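Moving our shared folders to Pliko

22 April 2021

I run the office systems at Catterall, and for the past two weeks most of my time has gone on moving our shared folders from Tevilum to Pliko.

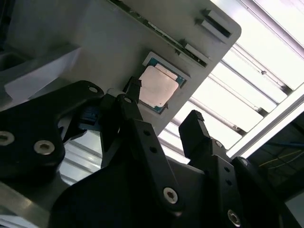

The files themselves were the easy bit. There were 400 folders at the top level and I got them across in one evening. The permissions took much longer. Tevilum lets you give a person access to a single file, and over the years people had done that all over the place. Pliko works by group, so every one of those odd cases had to be looked at and put somewhere sensible.

I ended up with 17 groups. I had wanted 10. Payroll had to be split in two and the Wimance project needed its own set, one for staff and one for outside readers who can open documents but can't download them.

A few things I'd do differently:

Export the user list first and clear out the leavers. I did this halfway through and had to redo the sales folders.

Check what a group inherits before adding anyone to it. Pliko passes rights down to subfolders unless you switch it off, and the switch is under Advanced, where I didn't look for it.

Tell people their old links will stop working. I sent one email and it wasn't enough.

Tevilum stays on as read-only until the end of May. If you find something missing, the path in the old system is the most useful thing you can send me. I still haven't sorted out the scanner, which saves to a folder that no longer exists.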